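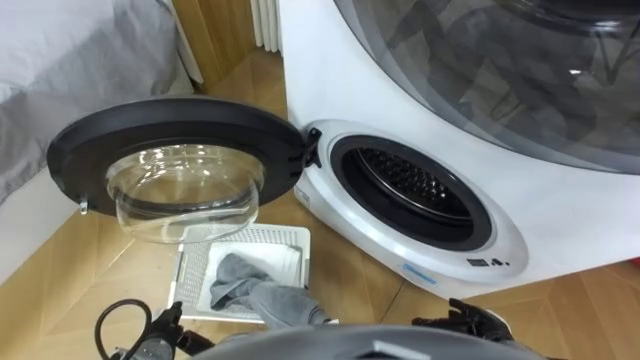

Ticket 164
Brilletti Leaded Glass – after-install support
Site: Javier Street house, stair landing
Product: leaded panel, 19 x 60, set inside existing clear window
Status: closed, see last entry
Priority: was low, bumped to medium

Problem as reported by customer
Panel buzzes. Mostly evenings. Also a cloudy patch low down on the left, looks like breath on the glass, won't wipe off from the room side. Was fine when put in (July). Customer wants to know is it the lead or the glass and will it fall out.

First reply, 9:10 am
Not going to fall out. Panel is held by wood stops on all four sides plus the two reinforcing bars on the back. Asked for:
– which part buzzes, if you press lightly with one finger does it quit
– is the haze between the panel and the old window, or on the room side
– anything changed on the landing since install
– photos if handy
Please don't push hard on the middle. Leaded panels flex, solder joints don't like it.

Customer, 12:40 pm
Buzz quits when I press the wood strip on the left, not the glass. Haze is in the gap. Can't reach it. Nothing changed except we had the upstairs painted, and the painters ran fans for two days. Buzz is a low hum sort of sound then a rattle. Comes and goes. Also is it normal that the clear textured pieces look wavy, my sister says thats a defect.

Reply, 1:05 pm
Wavy is normal, that's the Feleck clear you picked off the sample board, it's a rolled texture and it's the same in every sheet. Not a defect.

Buzz stopping at the left stop = stop is loose or the glazing tape behind it has let go. Could also be a came that lost its cement, but you'd hear that when you tap the glass, dull click. Try this:
1. Tap each row of glass with a fingernail, top to bottom. Light.
2. Listen for a click or a loose sound vs a clean one.
3. Write down which rows.
4. Look at the bottom stop, there should be two small weep notches, one near each end. Are they open?

Customer, 5:50 pm
Tapped everything. All the same sound exept the bottom row left corner, that one clicks a little. I see one notch on the right. Left one I think has paint in it. Actually the whole bottom strip has been painted, it used to be stained.

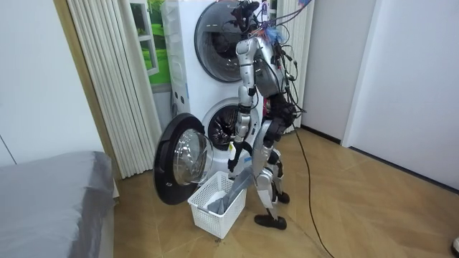 Stacked washer-dryer with a silver humanoid robot in front of it.

Reply, 6:15 pm
OK that helps. Painted bottom stop explains the haze, most likely. The gap between the panel and the old window has to breathe to the room side. Notch closed on the left, damp air sits in that corner. Don't drill it, don't poke a knife in there, you'll nick the lead. A wooden toothpick is fine if the paint is still soft. If it's hard leave it.

Please don't use glass cleaner on the panel in the meantime. Ammonia is bad for the putty and for the patina on the solder. Dry soft cloth only.

Customer, 8:30 pm
Paint's hard. Left it. Question, would one of those Flodimon clips hold the strip till you come? Have a bag of them from the storm panels.

Reply, next morning, 8:05 am
No on the Flodimon clips please. They're made for flat storm panels, they put all the pressure on one spot and you've already got a corner that clicks. Painter's tape along the left stop, wood to wood, nothing on the glass. Should quiet it down for now. Take it off slow.

Booked a site visit, 2 pm slot.

Site visit notes
– Left stop loose top to bottom. Brads had backed out at the lower end. Someone pried at it, there's a fresh dent in the jamb. Painters probably, not chasing it.
– Glazing tape behind left stop peeled and folded over on itself. That's the buzz.
– Bottom stop painted shut, left weep notch full. Right one half full.
– Took left and bottom stops off, tipped panel in from the top. Needs two people, note for next time, was tight on the stairs.
– Haze wiped off the old window with a dry cloth, no etching. Back of panel same. Small white bloom on the lead in that corner, brushed off with the natural bristle.
– Bottom left piece: cement gone along one edge, maybe the length of a thumb. Repacked on site, closed the came back down with the fid, whiting, brushed out. Not the best place to do it but saved pulling the panel to the shop.
– Solder joints all good. Both bars good, ties tight.
– No cracks in any piece.
– New tape, all four sides, didn't trust the rest of it.
– Original left stop went back. Bottom stop remade from the spare length on the van, notches cut a bit deeper. Unfinished, customer will stain it.
– Knocked on the frame, ran up and down the stairs, no buzz.

Told customer
Leave the new cement alone, don't wash that corner until it's fully hard, couple weeks. Gray dust on the sill is normal, vacuum it with the brush, don't wipe it wet. If you stain the bottom stop keep it out of the notches. And tape over the glass edge before any more painting up there, or call us and we'll pull the stops first.

Customer, two evenings later, 7:20 pm
No buzz at all. Corner is clear this morning and still clear now. Theres a tiny dark line next to the blue piece that I dont remember, is that the repair?

Reply, 7:45 pm
Yes, fresh cement is darker than the old stuff. It evens out. If it's still bothering you once it's cured send a close-up.

Billing
Tape and cement under install warranty. Bottom stop – charged, paint isn't covered. Customer ok'd it on site.

Internal
Add to the handover sheet: don't paint the stops. It's on the care card but in the small print on the back, needs to go on the front. Also restock spare stop, that was the last lenght on the van.

Closed. Reopen under the same number if the buzz comes back.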